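Diese Website verwendet Cookies. Mit der weiteren Nutzung stimmen Sie dem zu. [OK]

Textilpflege und Wäschekunde, Handout zu Einheit 5
Kursleitung: Edin Vukadinović

5.1 Faser und Feuchtigkeit

Baumwolle nimmt viel Wasser auf und quillt dabei. Im nassen Zustand ist sie reißfester als im trockenen, bei Viskose ist es umgekehrt. Polyester nimmt kaum Wasser auf und trocknet schnell.
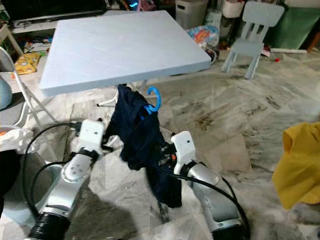
Wolle kann ein Drittel ihres Gewichts an Wasserdampf binden, ohne sich nass anzufühlen. Sie verfilzt durch Reibung, Wärme und Lauge und wird deshalb mit wenig Bewegung gewaschen.

5.2 Schleudern

Für Feinwäsche gilt im Kurs: höchstens 900 Umdrehungen pro Minute. Höhere Drehzahlen verkürzen die Trockenzeit, erzeugen aber feste Knitterfalten. Zerknitterte Teile vor dem Aufhängen glatt streichen, Nähte in Form ziehen. 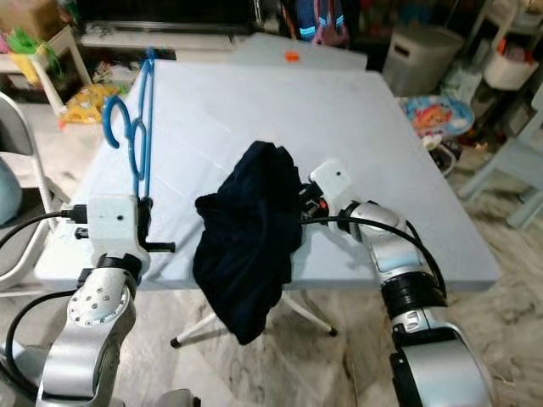

Abb. 2: Dunkelblaues Textil, über die Tischkante hängend

5.3 Sortieren

Nach Farbe, Faser und Pflegekennzeichen trennen. Weißes getrennt von Dunklem, Frottee nicht mit Synthetik. Die Füllmenge richtet sich nach dem Programm. Bei Wolle bleibt die Trommel größtenteils leer.

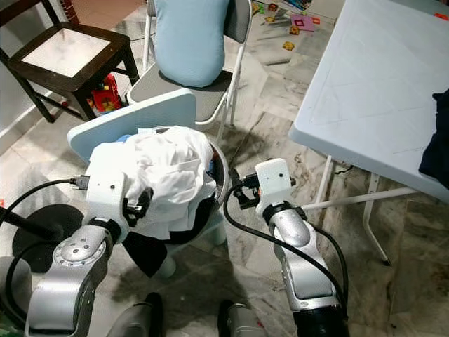 5.4 Flächengewicht

Angabe in g/m². Ein Stoff mit 200 g/m² wiegt bei 5 m² Fläche 1 kg. Schwere Maschenware liegend trocknen, sie längt sich sonst unter dem eigenen Gewicht. 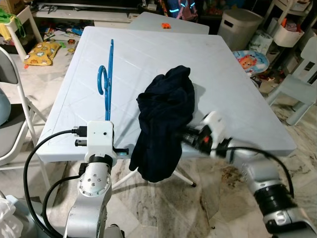 Warum läuft Baumwolle beim ersten Waschen ein?
Beim Weben und Ausrüsten wird der Stoff gedehnt. In der Wäsche lösen sich diese Spannungen, und das Gewebe zieht sich zusammen.

Weitere Unterlagen
- Einheit 4: Pflegesymbole
- Einheit 6: Bügeln und Dämpfen
- Fleckentabelle

Zuletzt aktualisiert: September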